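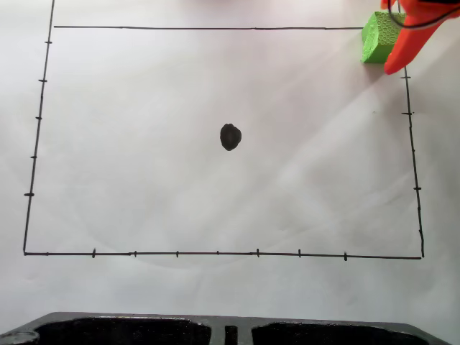
The surveyor who was never on the register

For five years Wenceslao Cuautle signed off the safety of other people's buildings. He inspected school roofs in Heltden, approved the repairs to a car park in Grivunum and sat on the panel that decided whether the old customs hall at Phromma could be reopened to the public. His reports were short, clear and usually on time. He was not a chartered surveyor, and he had never finished the course that would have let him become one.

The matter came to light in January, when a clerk in the Heltden building office was moving old paper files on to a new system. The system asked for a registration number for each inspector. The one Cuautle had given belonged to a woman who had retired and moved abroad. The clerk assumed a typing error and wrote to him asking for the right number. He replied the same afternoon, apologised for the trouble and promised to send it on Friday. It did not come.

By then he had worked for the town through two different contractors. The first, Zidine, took him on after a single interview. A former manager there, who asked not to be named, remembers him as well prepared and quietly spoken. He had brought a folder of drawings and a letter of reference. The letter has since been traced to a firm that closed before the date typed at the top of it.

"We checked that he could do the work," the manager said. "We gave him a beam calculation and he did it in front of us. It was correct. I don't think anyone rang the register."

When Zidine lost the town contract, its staff passed to the new supplier along with their files. The new supplier took the old one's checks as done. The town took the supplier's word for it. Each of them had a form with a box marked "qualifications seen", and on each form the box was ticked.

So far 100 of his reports have been pulled out and read again by inspectors from outside the district. Seven contained mistakes serious enough to need a second visit. One of those concerned a stairwell at a primary school, which was closed for two weeks while a handrail and its fixings were replaced. The rest of the findings have been allowed to stand, although lawyers for the town are still arguing over whether a sound report signed by the wrong person counts as a report at all. Insurers have asked the same question and want an answer in writing.

Parents at the school are less interested in the legal point. At a public meeting in the sports hall several of them asked why they had learned of the closure from a notice on the door. The head of the building office said the letter had been held back on legal advice and that he would have sent it sooner if he had been free to. He has kept his post. His deputy has moved to another department.

Cuautle has been charged with fraud and with using a false document. He denies the second charge - his lawyer says the reference was supplied to him by an agency and that he believed it was real. He has repaid part of his fees. The case is expected to be heard before the summer, and until then he is living with his brother outside Phromma, where he has been doing bookkeeping for a garage.

The register itself can be searched by anyone, free of charge. Heltden now requires its staff to print the page and attach it to every new contract.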